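# Reading the Drondholm Harbor Ledgers by Machine: Project Report

February 12, 2019

Our project started with a single box. The Jinport town archive holds the harbor ledgers of Drondholm, a run of 31 bound volumes that ends in 1894, and the only way to use them until now was to sit down and turn the pages. We wanted to find out how far a small student team could get toward a searchable online edition, and I'm happy to say we got further than we planned!

## What we worked on

We picked 9 volumes from the end of the run. They are in the best shape, and most of the entries are in one clerk's hand (we call him the Long-S Clerk, because he kept using that letter decades after everyone else had dropped it). Each entry gives a ship, a master, a cargo and a fee. The cargo column is the fun part. It's full of abbreviations, crossed-out weights and little notes in the margin such as "wet, refused" or "see over."

The page images were already made by the archive. Our job was everything after that: transcribing, tagging and linking.

## Tools

We transcribed in Fotari, which lets you draw a box around each line and type beside it. It then learns from your typing and guesses at the next page. For the encoding we used TEI, with a small set of tags for ships, people, places and goods. The Wuyts word list of trade terms helped us expand abbreviations we would never have cracked alone.
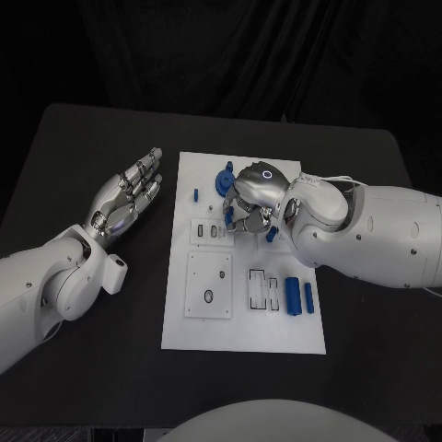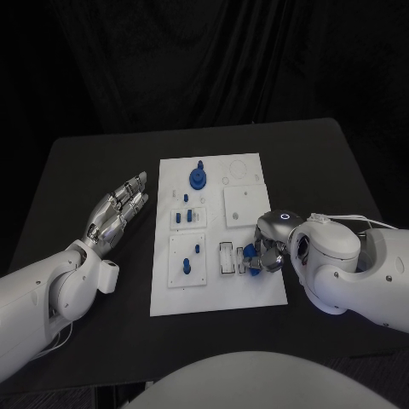
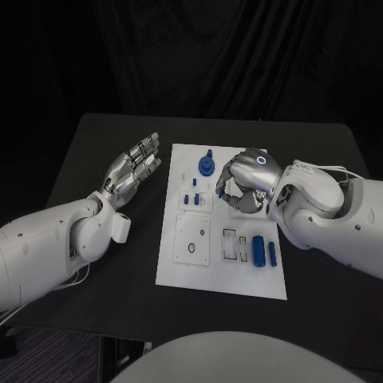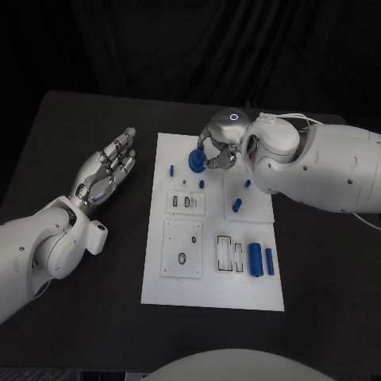 How much hand transcription did Fotari need before its guesses were worth keeping? For our clerk it took 18 full pages, and after that we spent more time correcting than typing.

## What went well

Names of ships came out beautifully. The same vessels return season after season, so once a name was in our index the links almost made themselves. We could follow one coal boat through five volumes, and watching her entries line up on the screen for the first time was the best afternoon of the whole project.

The fee column was also easy, apart from the fractions.

## What was hard

Margins! Fotari reads straight down the page, so a note squeezed in sideways got mixed into the nearest entry. We ended up marking those by hand with their own tag and a pointer to the line they belong to.

Place names gave us trouble too. Drondholm appears in seven spellings, and two other harbors have names close enough to be confused with it. We kept the clerk's spelling in the text and put the modern form in an attribute, so a search finds both. Where we couldn't decide, we left the place unlinked and flagged it as uncertain.

We also changed our rule for crossed-out weights halfway through. The first two volumes still follow the old rule (deleted figures left out), and the rest keep them inside a deletion tag. This needs fixing before anyone does sums with the data.

## Next steps

The encoded files go to the archive in May, along with our tag guide and the ship index. We'd love to add the earlier volumes, though they have at least three different clerks and Fotari will have to be trained again for each. A map view of the cargo routes is half built and runs on one laptop so far.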